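The Bollen breakfast setting

I've been selling tableware for a good while now, and breakfast things are still what I get most excited about. Dinner plates come out when there's company, but your morning mug and plate are the ones you live with! So I've put together a setting called the Bollen, made up of the pieces I kept reaching for in my own kitchen (and then had to wash and put back on the shelf, because they were meant to be stock).

It starts with the plate. It's round, ceramic, a teal blue with a speckled glaze, and the rim comes out a bit lighter than the middle. The speckle is different on every one, so if you order 2 please don't expect twins. It's a good size for a croissant with jam or a bagel cut in half, and it stacks nicely in a shallow cupboard.

Then there's the Rusnák cutlery, which people either adore or pull a face at. Fork, knife and spoon, all with that purple rainbow sheen that shifts as you move them about. I was on the pulling-a-face side until I put them next to the teal, and I've been a convert ever since.

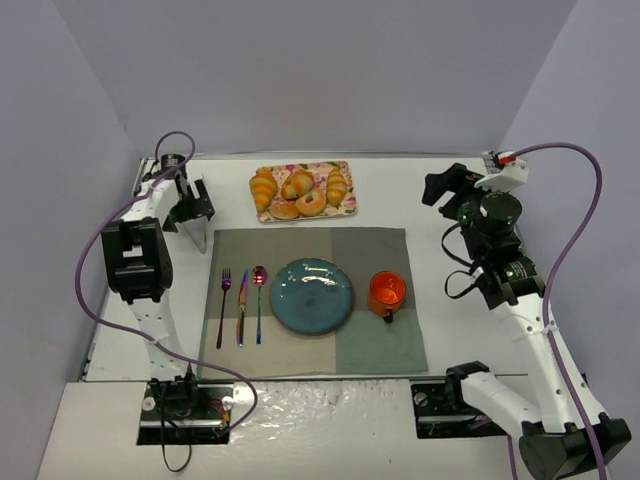 The Bollen setting on the Virkby placemat, with the orange mug and the Bera flowered tray.

The mug is orange, glossy, with a short black handle. I know, orange with teal and purple! It works though, and it's very hard to lose on a messy worktop.

The Virkby placemat is the large square one in four muted tones: dark grey, grey-green, light beige and sage. It's big enough to take the plate, the cutlery and the mug with nothing hanging over the edge. Crumbs show up on the dark corner and hide on the beige one, so turn it whichever way suits your conscience.

I do the Bera tray separately. It's rectangular, with pink, purple and green flowers on cream, and I use mine for pastries at weekends and for post the rest of the time. The pastries don't come with it, sorry.

What's in the set: plate, mug, fork, knife, spoon and placemat. The tray is extra.

Looking after it: I wash the cutlery by hand with a soft cloth and dry it straight away. Please don't go at it with a scourer, the colour won't thank you. The placemat gets a wipe with a damp cloth.

Delivery takes up to 7 days, and you've got 30 days to send anything back if it isn't for you. More Virkby placemats are due in March, so if they show as sold out, drop me a line and I'll put one aside.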